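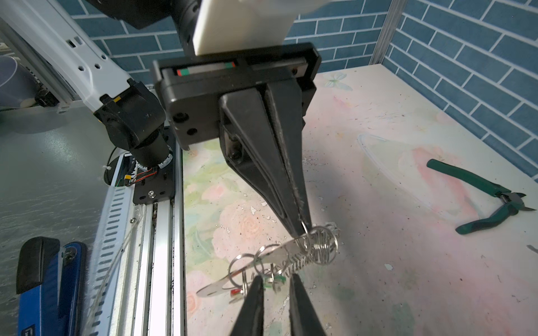

The Keeper of Keys at the Municipal Offices of Stikport was required, under the standing instructions, to account for every key in the building each September. Mr. Rhydian Gwilliam had held the post for 20 years and had conducted the audit in the same manner throughout. The rings came first. They were brought to the bench in a cluster, small split rings for the most part, with a flat silver tag lying across them and a coil like a spring at one end, and they were to be separated before any key was entered in the register. A tiny green tag hung at the bottom of the cluster. Green had been the colour of the Harbour Office, and the Harbour Office had been dissolved.

Mr. Gwilliam noted the tag and wrote beside it: Retained pending advice.

The register stood at 499 keys. It had stood at 499 for as long as he had signed it, and his predecessor, Miss Jabłońska, had signed for the same figure before him. She had instructed him on his first Monday that the figure was to be confirmed and that any discrepancy was to be reported in writing to the Clerk. She had not said what the Clerk would do. No discrepancy had ever been reported, and the relevant form, when he had once gone to look for it, was found to be out of print.

At 5 o'clock that afternoon the audit was complete but for a single item. The Assistant Keeper, Mr. Karim Bouazza, had been appointed in the winter and had not yet learned to leave the last page until morning.

"There is one over," he said.

"There cannot be one over."

"I have been through the cabinets twice, sir. Everything on the list is on its hook. This one has a hook of its own accord, so to speak. It was behind the Skosier Street drawer."

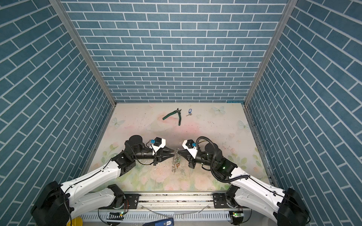
The procedure for an unlisted key was set out in the seventh schedule, which neither man had previously had occasion to read aloud. It directed that the key be laid apart from the others on a clean surface and examined for marks. The surface available was not clean. It was the rose-patterned one, with its faint butterflies, and it was scuffed and scattered with dark bits, most of them in the middle. Mr. Bouazza put the unlisted key down near the back, beside the green-handled pliers, where its blue tag could be seen from either side. He then stood with his hands behind him, as the schedule required of a witness.

Mr. Gwilliam held his magnifying glass over the tag for some time. The ink had faded, but the hand was familiar. It was upright and unhurried, with a long tail to the F.

"Flurkel," he read.

"Is that a room, sir?"

"It is a house. It was a house. Miss Jabłońska lived there until she left for the north."

Mr. Bouazza considered this. He was a courteous young man and did not ask why the private key of a former officer should have been kept behind a drawer in a public building. He asked instead whether it ought to be entered.

"If it is entered," said Mr. Gwilliam, "the figure will be five hundred."

"Yes, sir."

"And the form is out of print."

The light over the harbour had begun to go. Mr. Gwilliam recalled that on the evening of her departure Miss Jabłońska had shaken his hand at the door and told him that everything he needed was in the drawers. He had taken the remark as a reference to stationery. He had been thirty-one years old, and had thanked her, and had gone back upstairs to sharpen the pencils.

"We shall finish the rings first," he said.
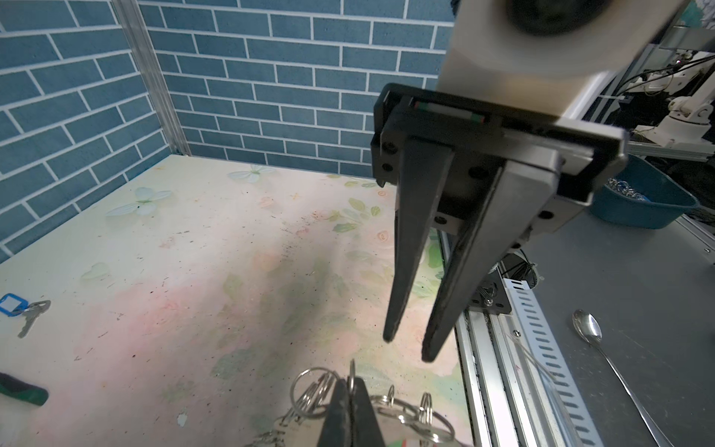 The split rings in hand, the blue-tagged key to one side.

They finished the rings in silence. Mr. Bouazza swept the bench and put on his coat, and was told that he need not wait. When he had gone, Mr. Gwilliam opened the register to its last page and read down the column of signatures, hers and then his own. He wrote the figure 499, as was customary, and blotted it.

He did not return the key to its place behind the drawer. He wrapped it in a sheet of office paper — the better grade, reserved for correspondence with the province — and addressed a short note to the Clerk, stating that he wished to take the leave owing to him, and that Mr. Bouazza was competent to act in his absence.

The last train north left at 7. He turned down the lamps and locked the door behind him.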